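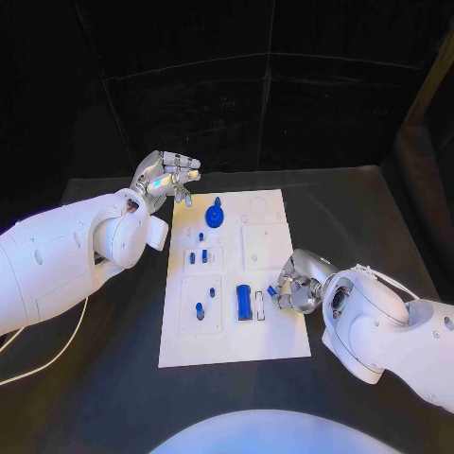

Dilani Uddin: the Brollow meter says my soil is at 6, so the tomatoes get lime this weekend, right?

Maybe. I'd want to know what it says in a glass of tap water first. Mine gave me the same number for tap water, potting mix and a bucket of sand.

January 16, 2015

I've been reading up on these two-prong soil testers all week. Every review page says they're "accurate." Accurate compared to what? I couldn't find one that had sent a sample to a lab.

The Ogura box claims 94 percent accuracy and doesn't say who measured it or in what kind of dirt. I wrote to ask in September. Still waiting.
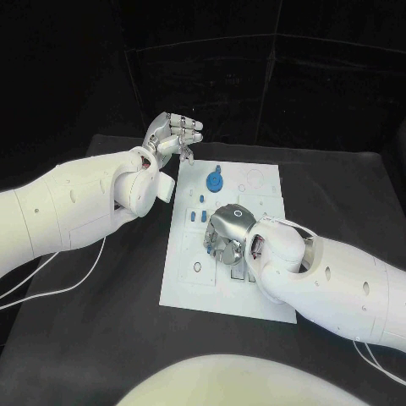
And the moisture side of the dial is no better. Push the probe in an inch deeper and you go from "dry" to "wet." My finger can do that, and it came free.

Thilini Uddin swears by her Zilov. Fine, but she's also been top-dressing with compost for years, so I don't know what the Zilov gets credit for.

The Rusel one has nearly 400 glowing reviews. I read 80 of them. Most were written the day it showed up in the mail - "looks sturdy, can't wait to try it."

Dilani, hold off on the lime. If the reading's wrong you can't take it back out. Your county extension office may do a soil test, call and ask what they charge.

Also wipe the probes between pots. The leaflet does say that much, in very small print on the back.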